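Wednesday, late

Feet up, shoes off, leftover rice in a bowl on my stomach. I promised myself I'd write something down every night this month and I've managed it maybe one night in four, so May is going great.

The hand has been with us long enough now that people have stopped filming it on their phones. It's the Clondetti, black, a big finger and a row of little ones, and it lives at the end of line two where Issa crates get their last going-over before they're stacked. I used to do that job. I did it for over 16 years if you count the time at the old building! So you can imagine how I felt when they rolled the thing in and asked me, very politely, to show it how I hold a slat.

What I didn't expect was how much of the day would turn into talking. Before, I'd put the radio on and my hands would just go, and I could plan a whole dinner and a fight with my sister without looking up. Now I stand next to it and I have to say why I do stuff. Why do you press there? Well, I don't know, that's where you press! Then I think about it on the bus and realize it's the spot where a bad staple will give a little, and I come in the next morning and tell Rasha Saliba, and she writes it in her notebook like I said something brilliant.

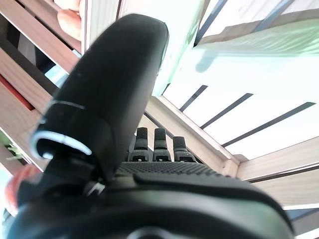 Rasha is the one Trornon sent over to set everything up, and I wanted to dislike her and couldn't. She eats lunch with us. She asked for my old tally sheets — the paper ones, with the coffee rings — and sat there reading them like a novel. My best day ever was 238 crates, and I'd forgotten that completely until she read it out loud. The target on the board now is 400 for the shift, me and the hand together, and we haven't hit it. Monday we quit at 82 before lunch because Sito, which is the program that tells it what to do, wanted to update itself right in the middle of everything. So I swept. I swept the whole back half and then I swept it again.

My wrists are better, I'll say that. I slept through last night without the brace. And the pay is the same, they put that in writing, though the letter only goes to the end of the year and I've read that line more times than I'd like to admit.

What bugs me is the new kids. There are two starting after the holiday weekend and they'll go straight to minding the hand. They'll never do a full week of crates on their own, so how are they going to know what a bad one feels like? I said this in the meeting and got a lot of nodding. Rasha caught me afterward and said I should ask for the kids to have their first two weeks on the bench with me, no machine, and that she'd back me up. I'm going to ask. I should ask tomorrow before I lose my nerve.

Need to buy dish soap. Also call Mom about the car.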